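Mivisora Puts Its Tour Order on the Menu at Kurnov Chicken

The four-piece pop group Mivisora has signed on with Kurnov Chicken for a limited menu that goes on sale this June at all 236 of the chain's restaurants. The lineup is called the Mivisora Set List, and it is made up of the meals the group says it ordered most often while driving between shows last year.

Fans had been guessing at a deal since the spring, when the band wore Kurnov paper hats during an encore in Fulcombe and gave no explanation. The chain reposted a clip of the encore the next morning with a single drumstick emoji. Both sides stayed quiet until this week, when the menu appeared in the Kurnov app a few hours before the formal announcement and screenshots began going around on fan pages.

The main item is the Encore Box, which comes with three pieces of spicy dark meat, seasoned fries, a buttermilk roll and a cup of hot honey for dipping. The Soundcheck Sandwich is a fried thigh with pickled onions and pepper mayonnaise on a toasted potato bun. Customers who don't eat chicken can get the Quiet Verse Bowl, with red beans, rice, slaw and fried okra. The okra can also be bought by itself as a side, which Kurnov has not offered since it dropped the dish from its regular menu several years ago.

Dessert is a peach hand pie with a cinnamon sugar crust. The group's drummer has talked about the restaurant's pies in interviews since the first album, and an early song has a line about eating one in a parking lot at 2 in the morning. The company says the pie was the first item settled on, and that the bakery supplier went through several versions of the filling before the band approved one with less sugar and more lemon.

There is also a drink, a blackberry lemonade sold in a tall purple cup printed with the tour artwork. Cups are limited to one design per region, so collectors who want the full run will have to travel or trade. Some trading has already been organized online, before a single cup has been sold.

Kurnov has not set one national price. In Fulcombe, where the chain has its headquarters, the app shows the Encore Box at a little under twelve dollars and the sandwich at just over seven. Prices at airport and highway locations will be higher, as they are for the regular menu.

The opening day will be handled differently at 35 restaurants picked as listening stops. Those locations will open at 10 a.m., an hour earlier than usual, and play the group's new record from start to finish in the dining room. The record does not come out anywhere else until midnight. Guests will be asked to keep phones away during the playback, although the company said it does not plan to collect them at the door. A list of the listening stops is in the app under the Set List tab.

Some of the restaurants will also have Marty, the chain's cartoon rooster, on hand for photos in a silver stage jacket copied from the one on the album cover. Marty has been on Kurnov's signs since the chain opened and has rarely changed clothes. He got a scarf one winter and a graduation cap for a student promotion, and he was briefly redrawn with sneakers, a change that was reversed after customers complained. The silver jacket will be on bags, boxes and tray liners through the end of the promotion.

The deal is the group's first with a restaurant. Mivisora has turned down food and drink offers before, according to a statement from its label, and took this one because the members were already regular customers. The statement said the band tasted each item at the company's test kitchen and rejected two, a waffle sandwich that fell apart in the hand and a milkshake the singer described as too much work to drink.

Neither side would say what the group is being paid. The label did confirm that Mivisora receives a share of merchandise sales, which include a T-shirt, a tote bag and a pair of socks patterned with pickles. The merchandise will be sold online only, with shipping expected to take two to three weeks. A plush Marty in the silver jacket was planned as well but has been pushed back to the fall.

Restaurant owners who operate under the Kurnov name were told of the plan in the winter and have been training staff on the new items for the past month. The hot honey has caused the most questions. It has to be kept warm to pour properly, and older kitchens needed an extra warming unit next to the fry station. The company is covering the cost of the units and says owners may keep them afterward. Hot honey could join the permanent menu if it sells well, the company said, and the okra is being looked at in the same way.

Celebrity menus have become common at fried chicken and burger chains, and they tend to be simple. Many are existing items grouped under a new name, which lets kitchens work as they normally do. Kurnov tried that approach two summers ago with a combo meal tied to a dance competition show, and the meal was taken down ahead of schedule. The Set List has more new ingredients than anything the chain has put out under a partner's name, and for that reason it will run for a fixed seven weeks, or until supplies are gone at a given restaurant.

Supplies could be a problem in places. The pickled onions and the peach filling each come from a single producer, and Kurnov has warned that busy locations may sell out of one or the other on weekends. Restaurants that run short of onions will substitute the regular dill pickle chips and note the change on the menu board. There will be no substitute for the pie.

Mobile orders will be capped at four Encore Boxes per customer on opening day, and delivery of the Set List begins the day after. Rewards members can place an order one day early for pickup during the first lunch period. Points can be used on the food but not on the purple cup.

The Encore Box, with all sides and the honey, comes to a little more than a thousand calories, and the hand pie adds another 220 when ordered without the glaze. Full nutrition and allergen information will be posted in the app and at the counter. The company notes that the okra and the chicken share fryers at most locations, so the bowl is not listed as vegetarian unless the okra is left off.

Mivisora starts the second leg of its tour the same week with two nights in Fulcombe. Both shows are sold out. Kurnov will park a food truck outside the arena from 4 p.m. each day with a shorter menu of the sandwich, the okra and the lemonade, and a concert ticket is not needed to order from it.

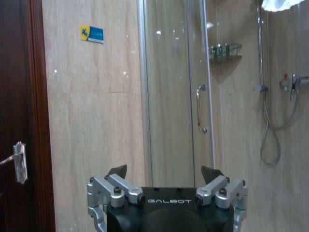 The truck will take cards and app payments only, and it will close when the headline set begins. Dates for truck stops in other tour cities are to be added to the app later in the month.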